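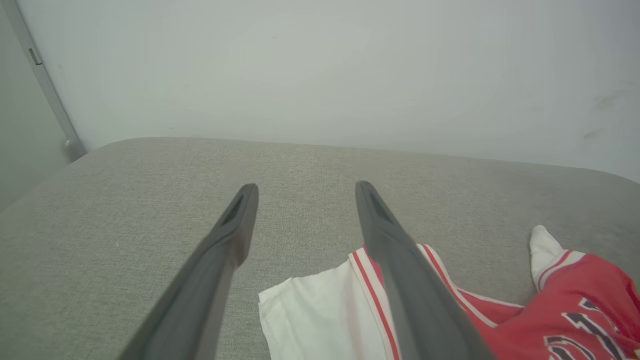
By the Fahy Home Skills teaching team
September | 2 min read

Unit 3: Clothes on soft seats

Welcome back! Today is all about fabric on fabric, my favorite part of the course. Look at the white garment lying on the light gray cushion, with its soft folds and creases. A padded seat gives under your hands, so smooth gently, from the middle out (short strokes!). Corners next: open them flat before you make any fold.

For next time, read page 78 of the Prasen workbook and practice on a sofa or ottoman at home. Bring one shirt, any size.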